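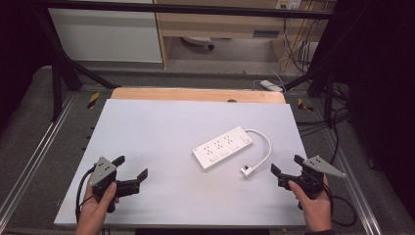
Tamer Srour lleva doce años arreglando y revisando aparatos eléctricos pequeños, y dice que lo que más le traen son regletas. Las compra todo el mundo, se quedan detrás de un mueble y casi nadie vuelve a mirarlas hasta que algo deja de funcionar. La que tiene más éxito entre sus clientes es la blanca corriente, con tres tomas en fila, un interruptor pequeño para cada una y un botón cuadrado más grande en el extremo, el mismo por el que sale el cable. «Es la que recomiendo a quien tiene un escritorio normal», explica. «Tres tomas dan para una pantalla, un ordenador y una lámpara. Si necesitas más, hay que pensar en otro enchufe de pared.»

Srour trabaja en Ulel, un taller de reparación con una sola puerta a la calle y un almacén al fondo. Empezó en Gernham, una tienda de iluminación donde montaba lámparas, y de allí se llevó la costumbre de apuntarlo todo. En su cuaderno de revisiones figuran 2.346 aparatos. De ellos, 346 son regletas y alargadores.

Le pregunto qué mira primero cuando le entregan una. «El cable, siempre el cable. Lo paso entre los dedos desde la clavija hasta el cuerpo, despacio. Se notan los aplastamientos antes de verlos. Si ha estado debajo de la pata de una mesa, se queda una zona plana y ahí ya no me fío.» Después mira la entrada del cable en la carcasa, que es donde más se dobla, y por último las tomas. Una toma que se ha calentado suele amarillear por los bordes, y en el plástico blanco se ve enseguida.

Defiende las clavijas en ángulo recto, aunque reconoce que no sirven para todos los casos. «Detrás de una cómoda, la clavija recta obliga a separar el mueble o a doblar el cable. La acodada queda pegada a la pared. Lo malo es que a veces tapa el enchufe de al lado, y eso la gente lo descubre en casa.» Aconseja comprobar hacia dónde cae el cable antes de comprar. En una base doble vertical, por ejemplo, puede estorbar a la de abajo.

Sobre los interruptores individuales tiene una opinión menos entusiasta que la de muchos vendedores. Son cómodos si la regleta está sobre la mesa o sujeta a un lateral, a mano. En el suelo acaban llenos de polvo y nadie los toca. «Yo en casa uso el general y ya está», dice. «Mi hermana, en cambio, apaga toma por toma todas las noches. Las dos cosas están bien.»

Donde no admite discusión es en lo de encadenar regletas. Recuerda un despacho de la empresa Haddadin en el que encontró tres enchufadas una detrás de otra, con un calefactor en la última. «Funcionaba. Ese es el problema, que funciona. Me dijeron que llevaba así desde diciembre y que no había pasado nada.» Les pidió que conectaran el calefactor directamente a la pared y que retiraran dos de las tres. Volvió a los siete días y habían retirado una.

—¿Y la otra?

—La otra la retiré yo.

El cable sobrante es otro asunto del que habla bastante. Prefiere dejarlo en una curva amplia a enrollarlo apretado, y desaconseja las bridas de plástico tensadas hasta el final. Si hay que recogerlo, usa una cinta de velcro floja y procura que la vuelta no quede debajo de la regleta. Tampoco le gustan las cajas cerradas para esconderlo todo, salvo que tengan aberturas y se limpien de vez en cuando. «El polvo se mete igual», dice.

Para limpiarlas pide poca cosa: desenchufar, un pincel seco para las ranuras y un paño apenas húmedo para la carcasa. Nada de pulverizar productos encima. Si hace falta frotar mucho, deja pasar un día antes de volver a conectar.

Repararlas le compensa pocas veces. Las que vienen selladas no las abre, y en las atornilladas solo cambia el cable cuando el resto está en buen estado. Las que descarta las guarda en un cajón, con el cable cortado para que nadie las rescate, hasta que las recoge Solen, la planta que se lleva los residuos eléctricos del barrio.

Antes de irme le enseño en el teléfono una foto de la regleta de mi cocina. La amplía con dos dedos y me pregunta qué hay enchufado. El hervidor y la tostadora, le digo. «¿A la vez?», pregunta. A la vez. Me apunta en un papel el modelo de una base doble de pared y el horario del taller, que los sábados cierra a las dos.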